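Fokirora Single-Seater Championship
Members' Forum > Sporting Regulations > Sprint race grid

Thread: Grid penalties and the reversed order

Aleksandra Zawadzka
Posted 9:12 am

Members are invited to comment on the proposed wording of the sprint race grid rule before it goes to the stewards' panel in July. The rule as it stands reads: "The first 14 qualifiers shall start the sprint race in reverse order. Any grid penalty shall be served at the next race in which the driver takes part."

The text does not say whether a penalty is applied before or after the order is reversed. At the last round a Coman driver qualified 12th and held a penalty of two places for impeding in practice. The clerk of the course applied it first, which put the driver 14th in qualifying order and therefore on pole position for the sprint. Two teams objected. The result stands and is not open for discussion in this thread.

The proposed wording adds one sentence: "Penalties shall be applied after the order has been reversed."

Comments should deal with the wording and its effects at future rounds.
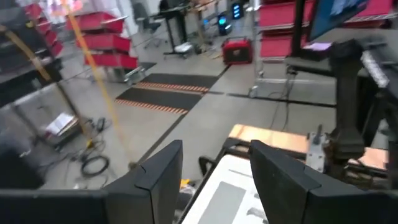

Does the proposed wording also cover penalties carried over from an earlier round?

Carried-over penalties are covered in the same way. They are added to any new penalty, and the total is applied once the reversed order has been set.

Rekha Jaiswal
Posted 9:47 am

I support the change and would ask for it to take effect at the next round. A penalty which places a driver on pole cannot be what the authors of the rule had in mind. Our drivers read the decision sheet twice before they believed it.

I would add that the present reading gives a team some reason to seek a small penalty. A driver who expects to qualify near the lower end of the reversed group gains by it. I do not suggest that any team has done so.

gridmarshal_east
Posted 10:05 am

Speaking as an official at several rounds, I have reservations. The sprint grid is prepared from the final qualifying sheet, and that sheet already includes penalties. Under the new wording we would need a sheet without penalties, then a reversed sheet, then a third with penalties applied. The time between the close of the protest period and the opening of the pit lane is short. If the panel adopts the sentence, it should also move the publication time.

Yi-an Ko
Posted 10:31 am

The previous post describes a paperwork matter. The timing office can produce all three orders from one file. I do not consider this a sufficient ground for keeping a rule that has the opposite effect for half the field.

My own objection is a different one. If penalties are applied after reversal, a driver who qualified first and starts the sprint 14th will drop behind cars that qualified outside the reversed group. A driver who qualified 14th and starts on pole drops to third and still has a clear view of turn one. The same penalty costs the faster driver far more, given how hard it is to pass at Fokirora from the middle of the pack.
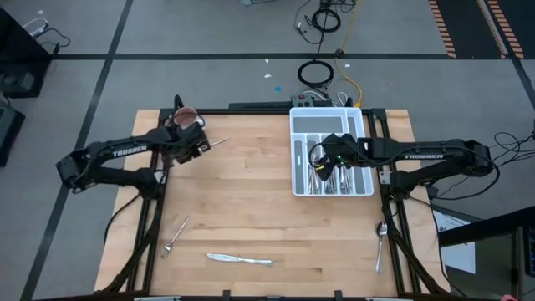 Cinder Racing, Sporting Department

Firdevs Yazıcı
Posted 11:18 am

The following is the position of the team and has been agreed with both of our drivers.

We accept that the current rule needs repair. We do not accept that the proposed sentence is the correct repair. The difficulty described by Ms. Ko is real, and it would affect the championship leader at nearly every round. We ask the panel to consider serving all penalties in the feature race, where the grid is not reversed and where the value of each place is better understood.

We also ask that the fee for a protest about grid order be reviewed. At almost 200 dollars it is a fair sum for a protest about driving conduct. It is a high price for asking whether a sheet has been added up correctly.

Rekha Jaiswal
Posted 11:40 am

I must disagree with the first request. If every penalty goes to the feature race, a driver who causes a collision in the feature on the last lap at one round will start the next sprint with no penalty at all. The driver who was hit may well start behind. Penalties should be served as early as possible, and that has been the practice of this championship from its first season.

On the fee, I agree with Cinder.

Orathai Sitthichai
Posted 12:26 pm

I have looked at how the sentence would work alongside the tire rule, as the two have not been considered together here. A driver moved back on the sprint grid may at present ask to start from the pit lane on a new set of Vunon tires. The tire rule refers to "grid position as published after qualifying." If there are now to be several published orders, those words no longer point to one document. I suggest replacing them with "position on the final sprint grid."
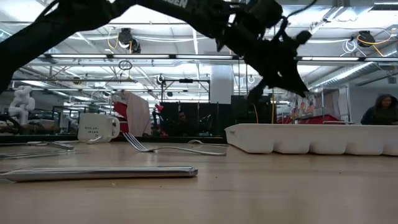 Robot arm above the wooden tabletop.

gridmarshal_east
Posted 12:52 pm

The tire point is a good one and I had missed it. I withdraw my remark about the three sheets if the timing office confirms in writing that it can issue them. I maintain the request for a later publication time. Marshals on the grid hold the boards by hand, and a late correction leads to cars lined up in the wrong boxes. This happened in the rain last season and the start was delayed.

Yi-an Ko
Posted 1:15 pm

Could the panel consider a middle course? A driver inside the reversed group would be moved back on the sprint grid but no lower than the last place in that group. Any places left over would be carried to the feature. This protects the leader from the double loss and still ensures that no penalty brings a gain.

Rekha Jaiswal
Posted 1:33 pm

It would also mean that the driver who qualified first serves nothing in the sprint, as that driver already starts last in the group. I cannot see how this could be explained to a team whose driver finished practice in the barrier.

Firdevs Yazıcı
Posted 1:58 pm

The penalty would be served in full in the feature race, which carries more points. Cinder could support Ms. Ko's wording as a second choice.

Our concern throughout has been with the total effect of a penalty across the weekend.
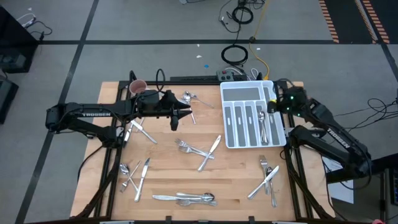

A place lost in the sprint and a place lost in the feature do not have the same value, and the rules treat them as though they do. We would be content for the panel to set a separate scale for each race. If that is too large a change for the middle of a season, it could be held over to the winter review, with the proposed sentence used until then.

Aleksandra Zawadzka
Posted 3:20 pm

Thank you for the comments received so far. The following will be passed to the panel with the original proposal: the amendment to the tire rule put forward by Orathai Sitthichai; the middle course put forward by Yi-an Ko, with the objection to it; and the request from Cinder for service in the feature race. The protest fee is set under the general regulations and must be raised in the Finance section of this forum.

The timing office has been asked for a written reply on the production of the additional sheets. Publication times will be discussed with the clerk of the course. Coman has asked to submit a comment and has been told that it may do so on the wording only.

gridmarshal_east
Posted 3:41 pm

Please confirm whether the later publication time would apply to the feature race as well. The draft timetable shows the same gap for both.

Aleksandra Zawadzka
Posted 4:04 pm

The request has been recorded for the sprint race only. If it is to be extended to the feature, please send the revised text to me before the panel papers are issued.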